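From the Supply Shelf: Boxes for the Boxes

22 Jan 2019

If you have been past the back table lately you'll know the tissue covers are here, and I am delighted with them! For years we have had the bare cardboard cartons standing about on every windowsill and desk at Prestgate, half of them squashed, one of them (you know the one, by the reading room door) mended with packing tape. Mamta Pandey finally put in the order before the holidays and the delivery came up the stairs last week in more cartons than I thought the elevator could hold.

They are plain white boxes with rounded corners, and they come with two kinds of lid. One is a light bamboo color, the other a slate gray, and both have the same long oval slot for the tissue to come through. I was firmly on the side of the wooden ones when we looked at the catalog, and then I saw the gray ones on the marble and changed my mind completely. Norbert Jakab says I do this with everything, paint included.
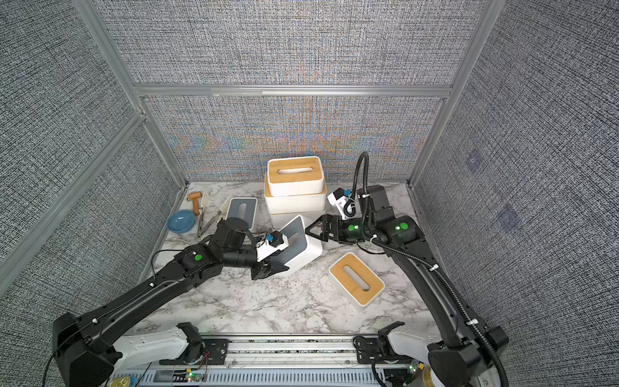 The sizes are worth knowing before you come and choose. The wider ones take the flat family cartons we buy for the meeting rooms, and the smaller ones are meant for desks and side tables. They stack nicely with the lids on, so any spares can live on the upper shelf in the supply closet, wide ones at the bottom please. To refill one, take the lid off, drop the carton in with the top already torn open, pull the first tissue up and feed it through the slot as the lid goes back on. It takes a few seconds once you've got the knack. My first one took rather longer and I lost a good many tissues to it.

Frida Eyvindsson asked whether the lids can be swapped between boxes. Yes, within a size, and I'd encourage it! She wants wood for the front desk and gray for everything upstairs, and Ayten Bayram has already claimed a gray one for the sewing corner, where it will match her thread drawers. The wooden lids should be wiped with a barely damp cloth and dried straight away. The white parts can have a proper wash in the sink, but do take the carton out first (I say this with some feeling).

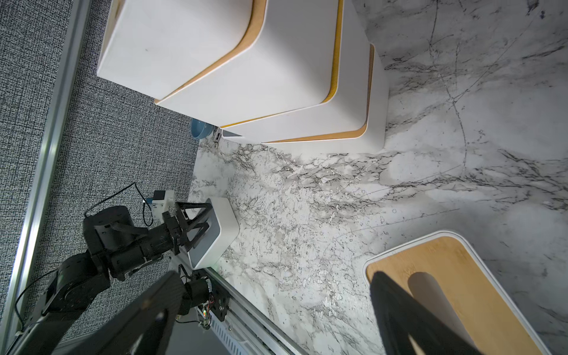

White boxes with their light wooden trim on the marble, and a glimpse of a light blue bowl tucked in by them.

Room 112 gets first pick this time, having gone without at the last round of supplies, and after that it's open to everyone. Just write your room number on the sheet inside the closet door, with the size you want and wood or gray. If two of you want the same thing, sort it out kindly over coffee. Up to 5 can go to any one room, though I can't imagine where you'd put them all.

The old cardboard cartons that still have tissues in them should go straight into the new boxes, so please don't throw out anything half full. Empty ones can be flattened and left by the recycling in 214. 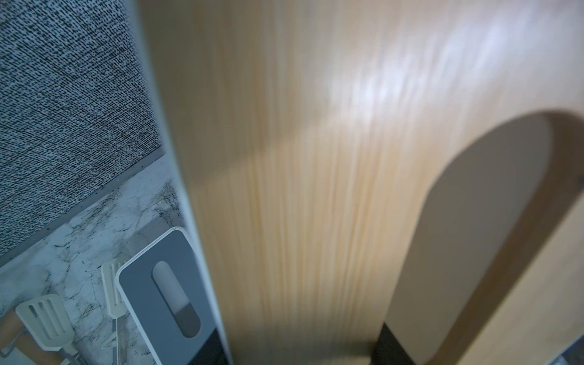

We are also looking at something similar for the paper napkins in the kitchen, which at the moment sit under a mug so they don't blow about when the window is open. Margus Ozoliņš has promised to measure the napkins, both sorts, and Mamta will see what can be had in the same white. If you've come across a napkin holder you love, leave a note in my tray. The next supply order goes in at the start of April.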